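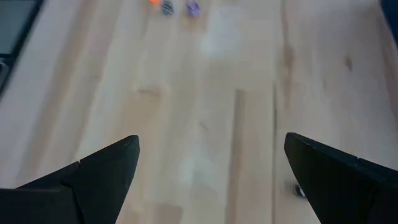 Handout 4: Chance with large dice
Introductory Probability, Marnedley evening course
Prepared by Monique Joly

Please read this handout before the session and bring a pencil. We will work on the table with foam dice. They make little noise, and their dots can be read from a distance, so a whole group can follow the same throw.

1. The faces of a die

On an ordinary die, the opposite faces add up to seven. One is opposite six, two is opposite five, three is opposite four. It follows that six and four can never be opposite, they are always neighbors and share an edge. Take the turquoise die and turn it until the six is toward you and the four is on top.

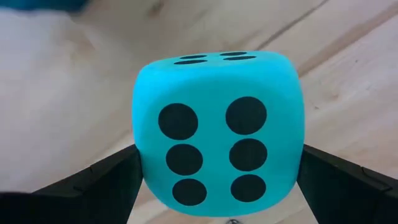 Gavin Gourlay asked last time if a soft die can be fair at all, when its corners are so round. My answer is that rounding does no harm if all the corners are rounded the same. A die that was pressed flat on one side in a bag is another matter - please put such a die aside.

2. What you do in the group

Work in groups of 4. Each group makes 200 throws and writes down every result, also the boring ones.

Step 1. Choose one thrower and one writer. Change after 15 throws.

Step 2. Throw from the height of your hand and let the die stop by itself. Read only the top face. With several dice on the table, agree first on the order of reading, for example green, then the two mint ones, then the orange-red.

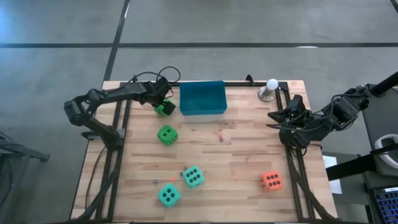 Step 3. Make a table with six rows and mark each result with a short line. Then divide each total by the number of throws.

3. Size and color

Many students believe that a big die gives bigger numbers, or that one color is lucky. Both ideas can be tested. Throw a large teal die and a small yellow one the same number of times, and keep two separate tables.
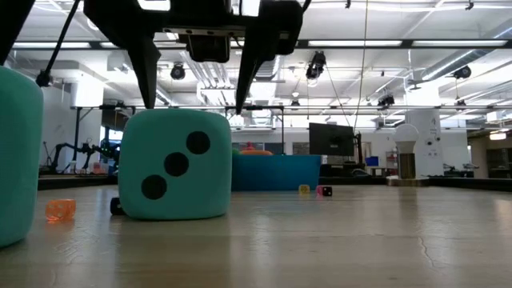

Compare the two tables row by row. Small differences are normal, and they do not show that one die is better. We will discuss in Handout 5 how large a difference must be before we take it seriously.

Homework: exercises 14 and 15. Write your reasons in full sentences.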